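Home Topics Robots Games Ask us

Robot rules: how to stay safe near a robot arm

Robots don't get tired and they don't get cross. They still need rules!

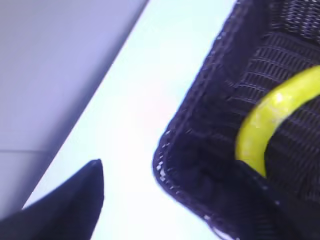
A robot arm can't feel sorry if it bumps you. So people write the rules down first, before anyone presses start. At the Zastbridge workshop there are 11 on the wall. Too many to learn in one go, so start with these.

Rule 1. Keep your hands out. If the arm is on, the table belongs to the arm. Dropped something? Leave it. Ask a grown-up.

Rule 2. Know where the stop button is. Big, red, easy to hit. Anyone can press it - you won't get told off.

Rule 3. Go slow near people. A new job gets tried at slow speed 3 times. Then a bit faster, if all is well.

Rule 4. Don't squeeze too hard. Grippers can pinch fingers and crack toys. Somebody has to set how hard they are alowed to grip.

Rule 5. Tidy up. Bags, cables, long scarves - all out of reach of the arm.

Who checks? In Candevbridge a checker comes every 30 days with a list of 23 questions. Does the button work? Is the arm bolted down? Any wires showing? One "no" and the robot stays off untill it's fixed.

Try it at home: be the robot. A friend says stop. How fast can you freeze?

Last updated: 2024-12-05
Filed under: Robots, Staying safe, Ages 7 to 11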